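My sister called me in the middle of the afternoon to ask if I'd seen it yet, and I knew right away she meant the wedding pictures. We have been following the two leads from Folldale ever since the first season, back when they were playing neighbors who couldn't stand each other, and I think we both decided they were a couple a good while before they did. So when they finally put up their photos in August (just a handful, and no magazine deal as far as I can tell) I had to sit down on the back steps and go through them slowly.

What I loved most was how small it all looked. Folding chairs, somebody's grandmother in a sun hat, the bride in a dress with actual pockets. I've been to church potlucks that were fancier! They got married in Gulport, down by the water where she grew up, and from what people there have been posting, the whole town kept quiet for weeks. The bakery knew. The man who rents out the boats knew. I find that so touching. You hear all the time about somebody's cousin selling a story, and here was a whole town that could have and didn't.

I did go back and watch the old interviews that night, of course, with my feet up and a bowl of popcorn I'd promised myself I wouldn't finish. There's one from season 3 where they are asked who takes longer in the makeup trailer, and they both start answering for each other and then go bright red. My sister says that was the moment. I say it was the season 4 cast dinner, when he got up to find her a sweater before she'd said a word about being cold. We have been having this argument for years and I don't expect we'll settle it. 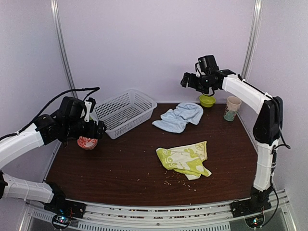
Now, not everybody is happy, and I suppose I should say something about that too. A few of the fan pages are upset that the wedding came so soon after her breakup with the singer from Jukus. I don't see it that way. She and the singer were apart for a long time before anyone announced anything, and he was the first one to leave a comment under the photos - a big row of hearts and "about time, you two." If he can be that gracious, I think the rest of us can manage it. People online get so attached to the couple they picked out that they forget there are real people who have to get up in the morning and live it.

The part I worry about is the show. They've said there will be a season 5, and there's been talk that the writers want to split the two characters up to keep things interesting. Please don't! I sat through all of that back and forth once already, with the amnesia and the twin brother, and I was cross at the television for a month. There are plenty of stories you can tell about two people who are married and stay that way. My husband and I have gotten through a flooded basement, a dog who ate a couch cushion, and up to 10 relatives at a time in a house with one bathroom, and I promise you there was drama in it.

The other thing everyone wants to know about is the dress. It came from Tarawneh, a little shop that I had never heard of, and when I tried their website before bed it wouldn't even load. By breakfast it was back up with a note saying they were very grateful and very behind, and could everybody please be patient. I wasn't going to order anything (where would I wear it?), but I did look at the scarves for longer than I meant to. There's a green one I keep going back to.

My sister wants to have a little viewing party when the new season starts, and she has already put me down for the lemon bars. If any of you know the date, leave it in the comments, because she's asked me twice this week and I still can't find it anywhere.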